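Cirnura Home Storage Guide
Section 4: Setting Up Your Small-Items Bin

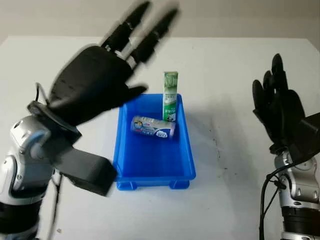 Figure 4. Small-items bin with a carton standing at the back and a can lying beside it.

Welcome back! If you have come straight from Section 3, your shelf is up and level by now, and the heavy work is behind you. Filling the bins is the pleasant part, and I would encourage you to put the kettle on first and take your time over it. The shallow bin is the one most households end up reaching for every day, so a little care now will save you a good deal of rummaging later on.

Before you begin

Clear a table or counter big enough for the bin and for everything you mean to put in it. A plain, light surface is nice for this job, as small things are easier to spot on it. Wipe the bin inside and out with a damp cloth and let it dry completely.

Filling the bin

1. Set the bin on the table with its long side toward you. It doesn't have to be perfectly straight, just comfortable to reach into.

2. Gather the things you want to keep together and check that lids, caps and flaps are closed. Anything sticky gets a wipe before it goes in.

3. Start with tall, narrow cartons. Stand them upright toward a back corner, where they can poke up above the rim without getting in the way of your hand.

4. Lay sealed cans on their sides in front of or next to the cartons, with the label turned up so you can read it at a glance.

5. Add smaller items last, and leave yourself some open space. A bin packed tight looks wonderful for one afternoon and is a nuisance from then on (ask anybody in my family).

6. Lift the bin with both hands under the rim and tilt it very gently. If a can rolls, move it closer to the carton or tuck a folded dishcloth beside it.

7. Slide the bin onto the shelf, front edge facing out.

Note: Cans that have been opened should stand upright or be kept somewhere else altogether.

Note: On the Sasia shelf, the gap above each bin is 22 cm. Measure your tallest carton while the bin is still on the table, and remember to measure from the shelf surface up to the top of the carton.

Caution: Do not store food in the same bin as cleaning products, even when every package is sealed.

Caution: Keep the bin away from stoves, heaters and dishwasher vents. Plastic can warp near strong heat, and a warped bin will not sit flat again.

Looking after it

Empty the bin every so often and wash it by hand in warm water with a drop of dish soap. Pascal Buschmann, who tested this section in his own kitchen, does his each April along with the windows. Replacement bins are listed under Spare Parts at the back of this guide.

Go on to Section 5 for labels and dividers.

Text for this section: Tainá Rezende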